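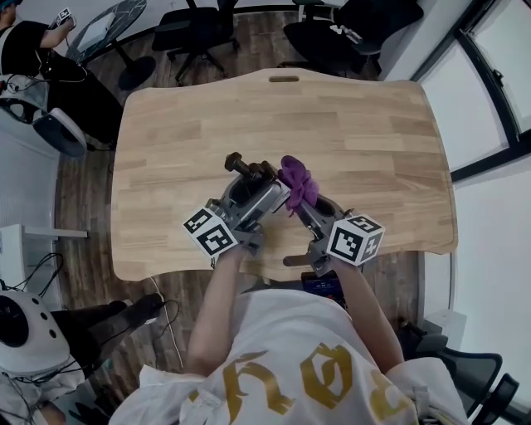 Monday, evening: reading Sârbu again

I finished the second Sârbu today, the long one in prose poems, and I am still not sure if I have understood it. I read it first in translation, in the spring, and I thought then that the poet was a cold person. Now I read slowly, two or three pages before work and two or three after, and the coldness is gone. Maybe it was mine.

The book is called Giltia. It is the name of a village, or of a woman who lived in the village; the poems use it for both and they never decide. In one poem Giltia is carrying water. In the next one, people are leaving Giltia by the north road. I went back to check if I had made a mistake with the grammar. I had not. In English I always check the grammar first.

The part I like most is the middle, with the letters from the aunt. They are very plain. She writes the price of flour, she writes who has a new roof, and then between two ordinary sentences she writes that she does not sleep. After this comes the flour again. I copied that page by hand into the green notebook and it took me until my tea was cold.

Nghĩa Doãn thinks the letters are the weak part. We wrote to each other about it last night until 11 p.m. He says a poet should not hide behind a relative. I answered that the aunt is not a hiding place, she is the only one in the book who says things directly. He sent me back one word, "hm." With Nghĩa this can mean anything.

I must also write my review for the Grumholm newsletter. They want 700 words and I have 1000, and most of the extra ones are quotations. I tried this afternoon to cut the paragraph about the rivers. Then I put it back, and I cut the beginning, where I explained how I found the book. It is better now, but it starts a little suddenly – like coming into a room where people are already talking. I will look at it again tomorrow in the morning light.

One word gave me trouble all day. The translator uses "hush" in four poems, and I wanted to say something about it, but I don't trust my ear for this word. Is it soft? Is it an order, for children? In my language we have two words for it and they are not friends. I wrote a sentence with "silence" and it was correct and dead. I left a blank space there.

The Ploseck edition arrived too, the cheap one, 90 pages, with the early poems. The paper is thin and you can see the next poem through the page. I read only the first one, standing in the kitchen. It is about a dog that waits at a gate, eleven lines, with no Giltia in it anywhere. I want to keep the rest for the weekend, but I know myself, and it is on the table next to the bed – I will probably open it tonight.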